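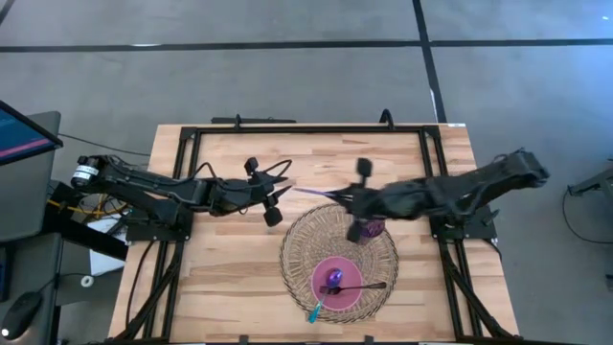
November 13, 2019
By Radoslava Vaněk

I've been meaning to write about marmalade for months, and then the plum glut happened and I lost most of September to that instead. So I'm getting in early, because the Seville oranges come in January and every year a few of you stop me in Jandbridge high street to ask about it when they've nearly gone!

First, the oranges. They're only in the shops for a few weeks and they look a bit sorry for themselves, knobbly and full of pips. Buy them anyway. I get mine from the greengrocer next to Gamik (the shoe repair place, with the green door) and he'll put a box by if you ask him before Christmas. If you can't face making it straight away they freeze perfectly well whole. Chuck one extra in the bag, as frozen ones lose a little of their set.

Now, thick or thin? My mother cut hers so thick you practically needed a knife and fork, and I grew up thinking that was how marmalade came. I married into a thin shred family. We've settled on something in the middle and there are still words about it most winters. Cut it how you like, but do cut it before the sugar goes in. I once thought I'd chop it up a bit more halfway through the boil and I ended up with a sticky ceiling.

I do the whole fruit method these days. You simmer the oranges in a big lidded pan until a skewer slides through the skin, which takes a good couple of hours, and then let them cool enough to handle. Halve them, scoop the middles into a sieve, push through as much of the goo as you can bear to, and slice up the peel. Back it all goes into the pan with the cooking water and the sugar. The kitchen smells wonderful and the windows steam up and the cat goes and sits on the stairs in disgust.

Setting point is where people panic. I had a thermometer, a nice one, and I dropped it down the back of the cooker in Tirier Road and as far as I know it's still there. So it's the cold saucer for me. Put 2 saucers in the freezer, drop a bit of marmalade on one, leave it a minute and push it with your finger. Wrinkles mean you're done. Take the pan off the heat while you're testing, or it carries on without you and you get toffee. Then let it stand for 18 minutes or so before you pot it and the peel won't all float up to the top. (I used to say fifteen. Fifteen wasn't enough.)

Jars! I'm collecting again, so please don't put them in the recycling. Ordinary jam jars are best, with the lids, and if you could get the labels off I'd love you for ever. Pickle jars are fine for pickles but the lids never stop smelling of vinegar, and last year somebody's breakfast had a distinct whiff of gherkin. You can leave them in my porch, there's a crate.

A few people have asked about using less sugar. You can go down a bit, but it won't set as firmly and it won't keep as long, so make a smaller batch and have it in the fridge. I tried it with honey once too. It was runny and cost a fortune and we ate it on porridge until Easter.

If you've got last year's at the back of the cupboard, it's lovely on a ham, or stirred into a bread and butter pudding, or melted down and brushed over carrots before they go in the oven. My neighbour puts a spoonful in her gravy and won't hear a word against it.

Next month I'll do mincemeat, with suet and without, and I still owe somebody the recipe for that green tomato thing.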